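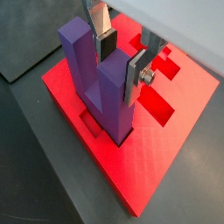

Issue 3

Sterkent Block Boards: Frequently Asked Questions

Answers to the questions we get most often about the boards and blocks. If yours isn't covered, write to us through the contact form and include the item number from the bottom of the box.

What comes in a set?

One board with cutouts and the blocks that go with it. The card inside the lid lists the blocks by shape. The board and blocks are also sold separately, so if you bought yours from a reseller, check the card before you start looking for a missing piece.

The purple U doesn't cover its whole slot. Is it the wrong piece?

No. The U-shaped block stands upright with its crossbar down in the rectangular slot and its two prongs pointing up. A little of the slot stays uncovered at one end. The slot is cut longer than the block so that you can get a fingertip in to start lifting it. Push the block to either end, or leave it where it lands.

Can the U go in upside down?

It will stand on its prongs on a flat table, and plenty of people use it as a bridge or a doorway that way. For the board puzzles, the crossbar goes down.

Why are the holes different sizes?

Each opening takes a different block or pair of blocks. The small square notch is for a peg. The larger rectangular openings can be filled more than one way, and the puzzle booklet uses this from the second section on. If a block needs force, it's in the wrong opening or it's turned the wrong way. Take it out and try a quarter turn.

Does it matter which way the board faces?

Only if you are following the booklet. The diagrams are printed with the square notch toward the top of the page. For free building, turn it any way you like.

A block is stuck. How do I get it out?

Hold the board down with one hand and pull the block straight up with the other. Don't rock it from side to side, which wears the edges of the slot. If you can't get a grip, turn the board over above a folded towel and tap the back with your palm. Don't use a screwdriver or a knife. Marks made by tools aren't covered by the warranty.

My blocks are tight in the openings and they weren't before.

Check for crumbs and dried glue in the corners first. A dry toothbrush gets most of it out. If the openings are clean and the fit is still tight, send us a message and tell us which block.

How do I clean the board?

Wipe the top with a cloth dampened in plain water, then dry it. Use a cotton swab for the inside walls of the cutouts. Keep the board and blocks out of the dishwasher, and don't leave them to soak. Spray cleaners with alcohol in them can dull the surface.

There is a pale streak across the top of my red board. Is the color wearing off?

Tilt the board under the light. If the streak moves, it's a reflection. The top has a slight gloss, and under a ceiling lamp or next to a window part of it can look pink and washed out while the edges stay a deep red. If the streak stays in one place from every angle, wipe the board and look again. A mark that doesn't move or wipe off is worth reporting.

Will the board scratch my table?

The back is smooth, but grit under it can leave marks when the board is pushed around. Wipe the table first or put down a placemat. A dark, plain surface also makes it easier to spot a block that has rolled off to the side.

What age is it for?

Ages 3 and up for free building. The booklet puzzles are harder, and most children will want help with the last section. The peg is small. Keep it away from children under 3.

Do blocks from Ludeo or Zadico sets fit?

We don't make our openings to match theirs and can't promise a fit. Blocks from our older Yule line do fit, except for the long bar, which stands too high for the booklet puzzles.

Can I buy a single block?

Yes. All shapes and all colors are in the spare parts section, including the purple U. Shipping is the same for one block as for a bag of them, so schools usually order a few at a time.

Do you sell to schools and libraries?

Yes. Orders of 50 sets or more get the school price. Send the order from a school or library address and we'll reply with a quote. School sets ship without the printed box, and the booklet comes as one copy for every 2 sets.

I lost the booklet.

It's free to download from the support page. Printed copies are available in the spare parts section.

When will the second booklet be available?

August.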